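Madildale Shared Workshop
Equipment and Services Group
Minutes of the May meeting

Held Tuesday in the upstairs meeting room. Opened at 4:00 p.m.

Chair: Liette McKinnon
Minutes: Ravinder Hiebert
Apologies received from the electronics bench group, who sent written comments (see item 3).

1. Minutes of the last meeting

Accepted with one correction. The laser cutter filter order was placed by the workshop office, not by the print room. The filters have arrived.

2. Matters arising

The door reader on the storage side is still slow in the mornings. Ravinder has asked for a service call and has no date yet.

The old bench drill was sold. Money went to the general equipment line.

3. Review of the Gerkico two-arm tabletop kit

Most of the meeting was spent on this item. Gerkico has offered the workshop a twelve-month lease on its tabletop kit, which comes as two arms on a shared rail, the enclosure framing, control software and a support plan. The group had been asked to say by the end of the month whether to take the lease, ask for changes or decline.

Ravinder reported on the trial. The kit was used for 17 sessions by members from the electronics bench and the Skillesness evening class. Tasks were kept to things members had asked for: opening and closing small drawers, moving light items across the table, and picking up cables and earphones. Two views from the cable work were passed around with the trial notes.

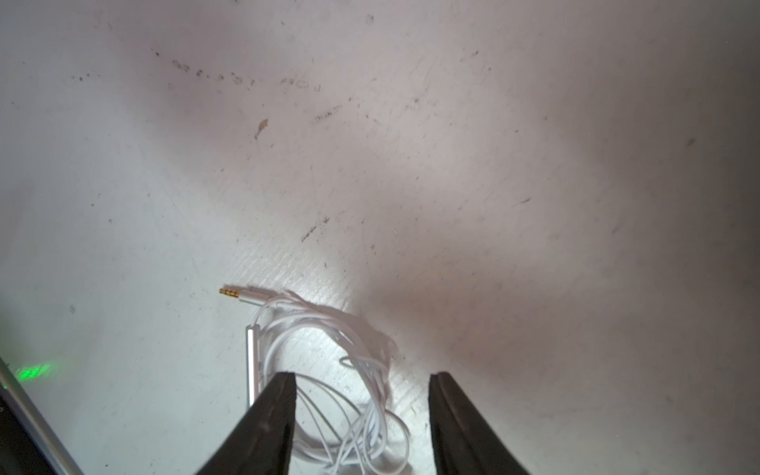
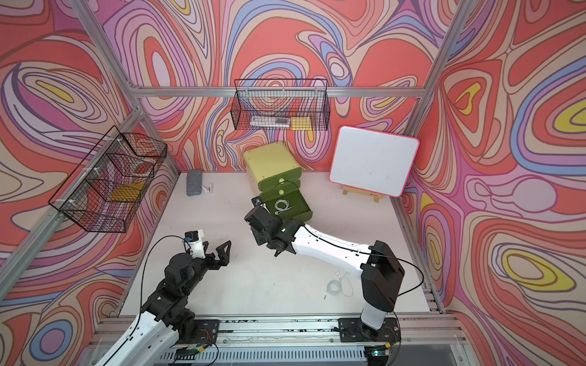
Liette asked how the arms did with cables compared with solid items. Ravinder said that solid items were dependable once the operator had the height right, and that anything thin and flexible took longer. Operators in the trial had to learn to come down close to the table before closing the fingers. Members who had done this for an hour or two were noticeably better at it than new ones. He did not think this should count against the kit, but the lease brochure makes cable handling sound easier than it is and members should be told so before they book.

The electronics bench comments were read out. In short:

The arms are easy to start and stop. The emergency stop is where people expect it to be.
The written guide is thin on calibration. Two people following it ended up with different settings.
The software saves each session without being asked, which was liked, but file names are hard to tell apart.
They would like a spare set of fingers on site from the first day.

Skillesness sent a shorter note. Their students want to use the kit again in the fall and would prefer a fixed weekly slot over the booking sheet.

Discussion of the table surface. Liette asked whether marks on a white surface would be a problem for the software. Ravinder had put this to Gerkico. The answer was that ordinary scuffs are fine and that the surface can be wiped with a damp cloth, but solvent should be kept off it. Replacement tops are not part of the lease. The group asked for a price.

Discussion of support. The offer includes phone support on working days and a visit within 20 days if a part fails. Several members felt 20 days was too long for a lease of this kind. Liette noted that the workshop would be paying for the kit during that time. Ravinder agreed to ask for a shorter period or a credit for days out of use.

Discussion of training. Gerkico includes one training visit. Suwannarat, the other supplier the group has spoken to, includes no visit but has a longer set of recorded lessons. The group preferred a visit. It was suggested that the visit be held in the evening so that Skillesness students can come, and that it be recorded for members who can't.

Suwannarat comparison. Their kit has a single arm and takes up less bench space. The monthly charge is lower. Ravinder has only seen it demonstrated at their office and has not had it here. Liette said it was hard to compare the two fairly without a trial on our own bench with our own members. Against that, most of the requests on the sheet are for work with both arms, such as holding a box steady with one and reaching into it with the other. The group did not want to hold up a decision for a second trial, but would like to keep Suwannarat informed.

Interest from members. The sign-up sheet has 49 names. Liette pointed out that names on a sheet don't always turn into bookings, and the resin printer was mentioned. Ravinder will write to everyone on the sheet and ask for a yes or no to one session a month.

Decisions on item 3:

The group supports the lease in principle, subject to the points below.
Gerkico to be asked for a shorter repair period or a credit for lost days.
Gerkico to be asked for a corrected calibration section before the start date.
One spare set of fingers to be included or priced separately.
No one to book the kit alone until they have done the introduction.

One member asked that the minutes show she would have preferred a six-month lease. Noted. Ravinder will ask whether six months is offered and at what rate.

4. Space and power

If the lease goes ahead, the kit will need a permanent bench. The choices are the end bench by the window or the one now used for the label printer. The window bench gets strong sun in the afternoon, and operators in the trial found it harder to judge distance on screen when one side of the table was much brighter than the other. The label printer bench has steadier light but only one double outlet. Liette will ask the building office what a second outlet would cost. Label printer users to be told before anything is moved.

5. Booking rules

A draft was handed out. Changes agreed: sessions to be two hours, with the last one ending half an hour before closing. Users to clear the table when they finish and note any fault in the book, including small ones. The draft said faults should be reported by email. The group wanted the book kept as well, as people read it before they start.

The question of a charge for sessions was left until the final lease price is known.

6. Other business

The vacuum former is out of use while a heater element is on order.

Safety glasses keep going missing from the wood room. A second box will be put by the door.

The Skillesness class has asked to use the upstairs room during its open evening. Agreed.

Actions

Ravinder: write to Gerkico on repair period, calibration guide, spare fingers, table top price and six-month rate.
Ravinder: write to the members on the sign-up sheet.
Ravinder: let Suwannarat know where things stand.
Liette: outlet cost from the building office.
Liette: revised booking rules to the group before the next meeting.

Closed at 5:40 p.m. Next meeting at the same time next month, in the same room unless members hear otherwise.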